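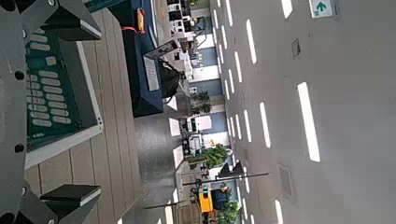

Travico Ceiling Strip Light, Fluorescent

Last updated: 3/21/22

The Travico is a plain white strip light for large open rooms: offices, labs, workshops and long corridors. It has a rectangular face and a flat cover. Most customers hang it in rows that run the length of the room.

Each fixture takes two tubes. Tubes are not included and can be added to your order at checkout. The cover drops down on a hinge at one side and stays attached while you change a tube, so one person on a ladder can do the job. Wiring goes in through the back or through either end.

We sell the fixture in a standard and a short length. The short one is meant for the end of a row, or for places where a vent or an exit sign is in the way. Both use the same mounting bracket and the same cover clips. If you are mixing lengths in one room, draw the ceiling first and mark the vents, signs and sprinklers on it. Stojan Georgiev in our Sirville office will check a drawing for free if you send it with your order number.

Gray and other light ceilings work well with this fixture. Over a polished or sealed floor you will get some reflection, and people at desks may notice it. The frosted cover softens this and costs the same as the clear one. Please choose the cover when you order. We can't swap it once the box has been opened.

In the box: fixture, cover, two mounting brackets, screws for metal and wood, end caps, printed instructions. Cartons hold 6 fixtures. Orders of 100 or more ship on a pallet from Mostyn and need a loading dock or a lift gate.

Lead time is 11 working days for either length. The warehouse closes for stock count during the first week of July and nothing ships that week.

Replacement covers and clips are listed under Parts. For wiring questions, ask for Junaid Paracha. A licensed electrician should make the final connection.

11 shares | 2 comments

Get price changes and stock news by email. Sign up for the Travico newsletter. You can unsubscribe at any time.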